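Depth, Glare and Clear Plastic: Notes on a Season of Placement Trials 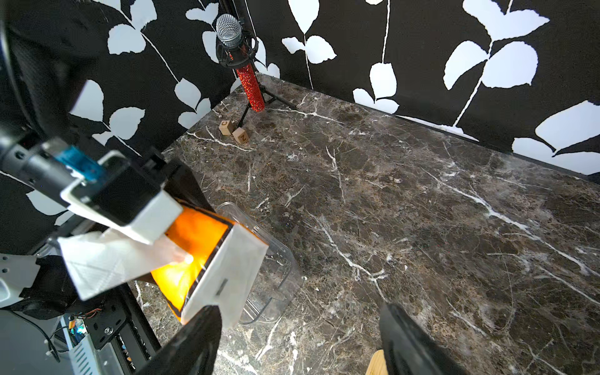 Background to the work

Readers who have followed these pages will know that our group has spent the greater part of the year on one narrow question: how well a learned policy can bring a held object to a chosen position above a transparent container, and release it there, when the surface underneath is dark, patterned and polished. The question sounds modest. It has occupied two people, one robot arm and a good deal of bench time, and I should like to set down what was learned before the details are lost.

The project is known internally as Sinivell. It began as a small branch of Pladidia, our earlier study of pick-and-place on plain matt surfaces, and it kept the same recording format so that the two sets of results could be compared. Renata Ojeda was responsible for the training code and the evaluation sheets. I was responsible for the bench, the recordings and, in the end, this account. The views expressed are my own and should not be read as a formal report of the group.

Why the surface matters

In Pladidia the work was done over a grey cloth. The policy performed well there, and we were content to believe that it had learned the task. When the same policy was moved to a dark marble top with pale veining, it performed badly. It would approach the container correctly, slow down in the usual way, and then settle to one side. The error was seldom large, but a container with a narrow mouth does not forgive a small error.

There are two plain difficulties. The first is that clear plastic shows whatever lies behind it. Over a grey cloth, the rim is the only line in that part of the picture and the policy can follow it. Over veined stone, the rim is one pale line among many. The second is that a held object hides part of the target at the very moment when the target matters most. An orange fabric-lined box or bag with a black rim, tilted over the container, takes up a large share of what the wrist camera can see, and the wall of the container all but disappears beside it.

We considered, and set aside, the use of a marked or coloured container. It would have solved the immediate problem and told us nothing about the general one.

The method

The method is simple enough to describe in a few paragraphs. Demonstrations were collected by direct teleoperation, with the operator watching the wrist view only. This last condition was at Renata's insistence, and I opposed it at first on the grounds that it made the operator slow and rather cross. She was right to insist. An operator who can see the whole bench will correct the arm using information that the policy will never have, and the policy is then taught to make movements it cannot justify from its own view.

We recorded 994 demonstrations in total. Of these, 177 were put aside for a second, separate purpose, which we came to call the hesitation set. In these recordings the operator was asked to stop short of the container, move the wrist sideways by a small amount, return, and only then proceed. The sideways movement causes the rim of the container to shift against the pattern of the stone, and the two can then be told apart. A person does much the same when looking for the edge of a glass door.

The policy itself is an ordinary one. It takes a short run of wrist pictures and the arm position, and gives out a short run of movements. Nothing in its structure was altered between the first trials and the last. The only change was in the demonstrations and in the proportion in which they were mixed during training. I mention this because visitors have tended to ask first about the model, and the model is the least interesting part of the work.

The bench

It was decided early on that the bench should not be tidied for the sake of the recordings. The table stands in a corner between two black wall panels printed with white leaves and stems, and objects are left on it and moved between sessions. A microphone on a small tripod, with a red rhinestone handle, appears in many of the recordings, as do a pair of wooden letter blocks, a C and an N. Their purpose is to be irrelevant. A policy that has only ever seen a bare table may come to depend on its bareness, and we have been caught by that before.

The leaf panels proved more troublesome than the objects. The white shapes are large and regular, and in the early runs the policy appeared to use them as a landmark. When the container was moved a short distance along the table, the arm would sometimes go to the former position with complete confidence. After this we moved the container before every demonstration, without exception, and the behaviour became rare.

How the trials were judged

Each version of the policy was given 80 trials, with the container placed according to a list drawn up beforehand. A trial was counted as a success if the held object was released within the mouth of the container and the container remained upright. Everything else was a failure, including those attempts which came close enough to be painful to watch.

Renata kept the sheets and did not permit repeats. In Pladidia we had allowed a trial to be run again if there was an obvious outside cause, such as a cable catching or a lamp being switched off, and on reading back through the notes it was clear that the number of obvious outside causes had risen whenever the policy was doing poorly. I recommend the stricter rule to any group of our size. It is unpleasant for a week and restful thereafter.

I do not give the full table of results in this post. It will appear with the written paper, where the conditions can be stated properly. What can be said is that the version trained with the hesitation set did better over the marble than the version trained without it, and that the difference was clear on every sheet. Over the grey cloth there was no difference that either of us would wish to defend.

What the policy learned to do

The more useful finding was in the manner of the attempts. The version trained with the hesitation set did not hesitate every time. Over cloth it went almost directly to the container. Over marble it made the sideways movement in most attempts, and in some it made the movement more than once. No signal was given to it to indicate which surface was in use, and the hesitation recordings had been made over both.

I would urge caution here. It is tempting to say that the policy knows when it is uncertain, and I have heard it said in our own corridor. We have not shown this. The same behaviour would follow if the policy had simply linked veined stone with sideways movement, and the recordings, although made over both surfaces, were not evenly divided between them. That was an oversight on my part at the recording stage. A further round with an even division is being prepared, and until it is finished the stronger claim should be left alone.

There was also a cost. The hesitating version is slower. For a laboratory exercise this is of no importance, but Pelletier, the firm which has taken an interest in the work for the handling of clear packaging, was quick to raise it, and the point is a fair one. A movement that helps on one surface and wastes time on another must either be learned with more discrimination or be made much shorter.

Failures worth recording

Three kinds of failure remained at the end of the season.

The first is glare. When light falls directly on the container, the rim breaks into separate bright pieces and the policy may treat one piece as the whole. The sideways movement is of little help, as the bright pieces move as well.

The second is the held object itself. Soft or fabric-lined objects shift in the grip, and a tilt that was harmless at the start of the approach can bring a corner against the rim by the end of it. We have no remedy at present other than including more such objects in the demonstrations.

The third is early release. In a small number of trials the fingers opened while the arm was still moving. We spent longer on this than on the other two together and found a timing fault in our own recording software, by which the gripper signal was stored slightly ahead of the pictures. The fault has been corrected, the earlier recordings have been shifted to match, and early release has become uncommon, though it has not disappeared.

Next steps

The even round of hesitation recordings will begin in October. Alongside it, the Skostent arm is to be brought into use, so that we may see whether the findings hold on a machine with a different reach and a different wrist. Renata has already rewritten the evaluation list for it, with more positions near the walls, where both of us expect the leaf panels to cause trouble again.

Those who wish to compare notes on transparent objects are welcome to write to me through the contact page. I should be particularly glad to hear from anyone who has tried polarised light over polished stone.

Ginette Hiebert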